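What We Learned From Asking People About Their Sleep

Kyriaki Spanos and Siamak Nikzad, Wustdale

Why we picked sleep

So our group went back and forth for ages on a topic, and the one thing all of us kept complaining about was being tired! That settled it. I wanted to know if people in our dorm sleep worse on nights when they study late, or if it only feels that way the next morning.

How we did it

We handed out paper diaries to 48 students and asked them to fill in bedtime, wake-up time, coffee, naps and a mood score from one to ten. The diary ran for two weeks in November. I got 33 of them back in a state we could read (one had soup on it, but the numbers survived). Siamak typed everything into a spreadsheet and I checked every row against the paper, which took me four evenings and a lot of crackers.

We left naps under ten minutes out of the totals. I'm still not sure that was right - a couple of people took them every single day, and they swore by them.
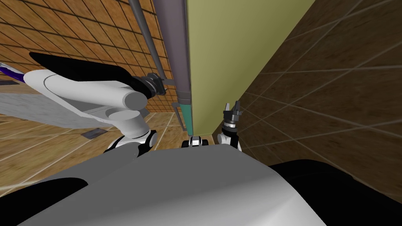

What we found

Late studying did push bedtime back, no surprise there. The mood scores were the fun part. People who went to bed late but at the same time every night scored themselves nearly as high as the early crowd, and the ones whose bedtime jumped all over the place were the grumpiest by far. Coffee after dinner didn't line up with anything we could see, and I had been so sure it would!

What I'd change

Our mood question was too vague. Some people rated the whole day and some rated the minute they woke up, so next time I'd ask for both. I'd also start earlier in the term, before exams mess up everyone's schedule, and get diaries from students who live at home.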